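Beading kits and loose stock: frequently asked questions
Hunine Beads, Dillden
Last updated May 1, 2018

Which thread should I use with glass or crystal beads?
Use a braided thread or a coated wire where the holes have sharp edges. Clear nylon monofilament is suitable for light pieces only. It stiffens with age and should not be used for anything worn daily.

How much thread is supplied in a kit?
Each kit contains 300 cm, wound on a card. Patterns with more than 425 beads are supplied with two cards.

My knot slips. What am I doing wrong?
Monofilament does not grip itself well. Tie a surgeon's knot, pull it tight slowly, and pass each tail back through at least three beads before trimming. A small drop of jewellery glue may be added — keep it off the beads, as it clouds the surface.

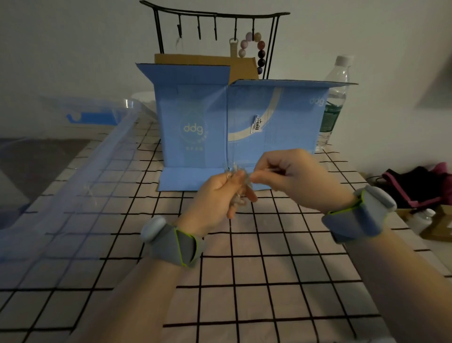 Elastic cord needs the same knot but should be stretched gently before threading. Cord that has not been stretched will loosen within a few weeks and leave gaps.

Can I get replacement beads?
Yes. Quote the bag number printed on the label. Packs of 9 are sent by letter post. Colours vary slightly between batches.

Why is shade 71 no longer listed?
It was withdrawn in November when the coating was found to rub off. Unopened packs may be exchanged.

Do you sell to shops?
Trade orders are handled by our Costetdale warehouse under the Yadav account scheme. Application forms are available at the Dillden counter or by post.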